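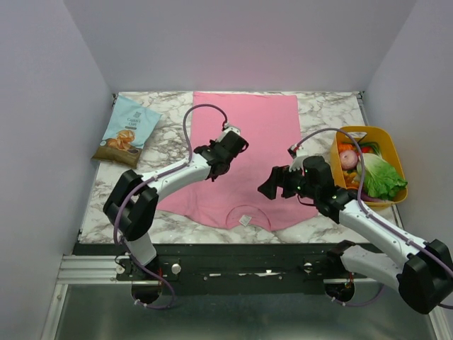 Figure 3. Two robotic arms above a pink T-shirt laid flat on a marble-patterned tabletop.

4.2 Policy rate announcements and corporate bond spreads

The second part of the analysis considers how quickly a change in the policy rate passes into the yields of corporate bonds with a remaining life of more than one year. The sample contains 156 issues, all denominated in local currency and all rated at least twice during the period. Issues with embedded call options were removed, as were private placements for which no trade was recorded in the month before an announcement.

Daily closing yields were taken from the Zonudero price file and matched to the announcement calendar kept by Marikar. Where the two sources gave different settlement dates, the earlier date was used. The spread is measured against the government bond of nearest maturity, with linear interpolation where the gap exceeds six months.

The estimates show that a cut of 100 basis points in the policy rate lowers government yields within two trading days, while corporate yields follow over a longer window. Spreads therefore widen at first and return to their earlier level in the third week. The effect is strongest for issuers in the lowest rating group. It is weak for banks, whose bonds are mostly held to maturity and seldom traded. Kumarasinghe, working with an earlier version of the same price file, found a shorter delay, but her sample stopped before the February change in reserve requirements.

Standard errors were obtained by block bootstrap with 2,000 replications. Raising this to 4,000 left the reported significance levels unchanged. Leaving out the two largest issuers, Roreck and Hellell, reduces the coefficient on the first lag slightly and does not alter its sign.

One limit of the data should be noted. Closing yields on thinly traded issues are often dealer quotes, and a quote may be carried forward for several days after an announcement. Part of the measured delay may reflect this practice. Section 4.3 repeats the estimation using only those days on which a trade took place.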